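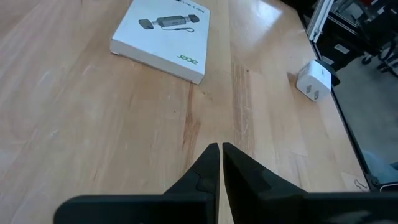

Somebody replied to my last post asking why anyone still buys a card reader when you can send everything over wifi. Fair question. I'll answer it while I clear off the table.

I shoot on a camera from 2 jobs ago. It has wifi. Moving one afternoon's worth of photos that way took most of an evening, and it dropped the connection twice. With a card reader I copy the folder and go make dinner.

The old reader quit last week. It was a Grube, bought in October, and the cap was gone by Christmas. The new one is an Acer. It has a cap for each end and a lanyard loop, going by the box. I would have bought it for the caps alone.

Also on the table: the white charger cube, which belongs in the kitchen drawer and has not been in the kitchen drawer for weeks. Prongs fold in, so it travels well. It travels mostly to this table.

The job for today is the Parnlow trip. 2799 photos on one card. I know that is too many. A lot of them are the same hillside.

Plan is to copy the whole card first and sort later. Last time I tried to sort while copying and ended up with two folders called "new" and one called "new new."

Everything gets a line in a text file called Index. Date, place, folder name. It's ugly and I can search it.

Someone asked about the table. It's a Tosetti, secondhand. Yes, it's shiny. Yes, it shows every crumb when the sun comes in. I wipe it down with a damp cloth and leave it at that.

First pass done. I kept 799 and I'm still not happy with that number. Going through them again after lunch.

Second pass: 247. Those go in the album. The rest stay on the backup drive, where I will probably never open them.

Charger is back in the drawer. Box is going in the closet with the receipt in it until the return window closes.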